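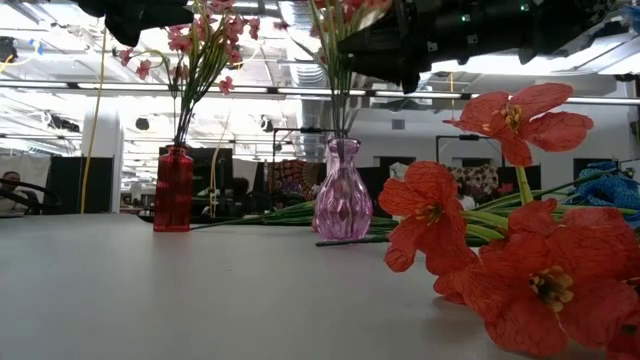
Do Flowers Need a Penny?

Maybe someone in your family drops a penny in the vase to make flowers last longer. Should you believe it? I wouldn't, at least until I saw a fair test.

Old pennies were mostly copper, and copper can harm tiny living things called bacteria. Bacteria grow in vase water and clog cut stems, so the flower can't drink. That sounds like a good case for the penny. But solid copper hardly dissolves in plain water, and newer US pennies are mostly zinc with a thin copper coat.

What about sugar? A flower can use it for food – but so can bacteria! Sugar by itself may make the water cloudy sooner. Aspirin? People swear by it. Ask them if they had a second vase without any.

You can check for yourself. Get two clean jars and flowers cut on the same day. Use the same amount of water in each and put a penny in only one. Keep them side by side for 10 days and draw what you see. One test isn't proof, so try it again in September with a different kind of flower.

Written by Faustine Hoarau | © 2018 Ellach Kids | Contact us | Back to top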